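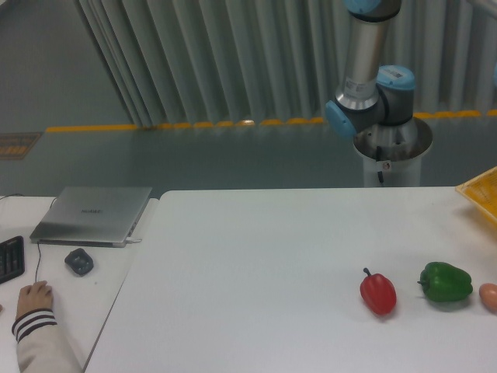 Long pale gray curtain, big white table

Home | Welcome Families | Tips | Donate | Contact

Setting up a kitchen for a family that's just arrived

I've helped get seven apartments ready for refugee families here in Arkosville now, and the kitchen is always where I spend the most time (and change my mind the most!). So these are my notes, in no special order.

Ask about food first. If you can get a message to the family or to somebody who speaks their language, find out what they cook. I once stocked a whole shelf with canned chili and boxed mac and cheese and felt so proud of myself — and the mom very politely asked me where she could buy rice. A ten-pound bag of rice, onions, oil, tea, sugar, salt, eggs and flatbread will get most people through the first couple of days. Leave the spice rack alone. They'll want to pick their own.

One really big pot beats three medium ones. Get a lid that fits it, too. Our last full kitchen came to $118, mostly from the thrift store on Sandberg Street, and the pot was the biggest single thing on the receipt.

Wash everything, even the new stuff, and peel the price stickers off. Cooking oil and a paper towel will take off the gummy part. Leave it on for a few minutes and rub.

Stove knobs! Ours in the Jostbridge apartments say LITE and HI and nothing else. I put masking tape on the panel and draw a little flame, big or small, and I write the oven temperatures in Celsius next to the Fahrenheit. Do the same on the microwave if it has a popcorn button and not much else.

Show them the smoke alarm and press the test button together, kids included. Loud, but much better at 4 in the afternoon than at midnight.

Trash day is Tuesday on our side of town, so that goes on the fridge along with the bus times.

Oh, and a can opener. I've forgotten it twice.

214 shares | 9 comments

Contact Stimel Welcome Circle | Back to top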